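Janness two-finger gripper kit, worth it for sorting small parts?

savvas_l
Posted Monday, 9:14
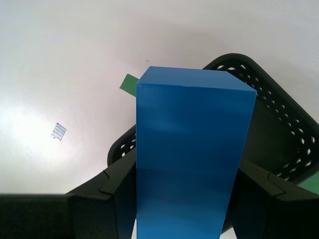
I have the kit since April and I use it for simple pick and place, mostly printed blocks into a basket. I paid 229 for the gripper with the standard fingers. The software was easy to install, but the manual has only 4 pages and it says almost nothing about grip force. Does anybody run it every day? I want to know before I order a second one.

valquiria
Every day, two shifts. The fingers are hard plastic and on smooth parts I had slipping until I put thin rubber tape on them. After this it is fine.

Crisanto M.
I do not agree with the tape. It collects dust and the grip changes after one week. Better to lower the speed. For the same work we bought the Effiong, 1229 with the controller, and I never touched the fingers.

valquiria
For five times the price I can change a lot of tape :)

savvas_l
Crisanto, does the Effiong open wide enough for a block of 60 mm? On the Janness I am near the limit.

Crisanto M.
Yes, 85 mm open. But check the weight, your arm must carry it.

aigars_g
One warning about the Janness: the seller wrote me that spare fingers are guaranteed only until 2027. I asked what comes after and got no answer.

savvas_l
Thank you, I did not know this. Can the fingers be printed at home?

aigars_g
I printed one pair in PETG. The left one cracked at the screw hole.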